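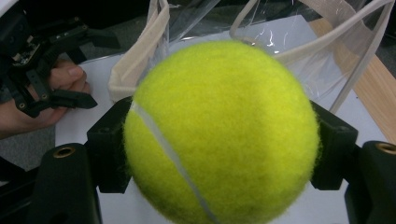

Quand faut-il renouveler l'inscription au club pour la saison ?

Le renouvellement se fait avant la fin du mois d'avril, auprès du secrétariat ou par courrier.

Le tarif adulte reste fixé à 191 euros, licence comprise. Les jeunes de moins de 13 ans paient demi-tarif. Le certificat médical doit être joint au dossier, sauf pour les membres qui ont déjà rempli le questionnaire de santé l'an dernier. Les dossiers incomplets sont renvoyés.

Le club compte à ce jour 353 adhérents. La commune a accordé une subvention de 3000 euros, qui servira à refaire l'éclairage du court numéro deux. Les travaux sont confiés à l'entreprise Morkel et dureront trois semaines. Pendant cette période, les réservations du soir sont reportées sur les courts un et quatre.

Tamara Grecu reprend l'école de tennis du mercredi à la place de Marius Crăciun, parti s'installer à Nantes. Les groupes et les horaires ne changent pas. Les parents qui souhaitent un autre créneau peuvent écrire à Stela Bogdan au secrétariat.

Le tournoi interne Lazăr aura lieu au printemps. Inscriptions sur le tableau du club-house, simple et double.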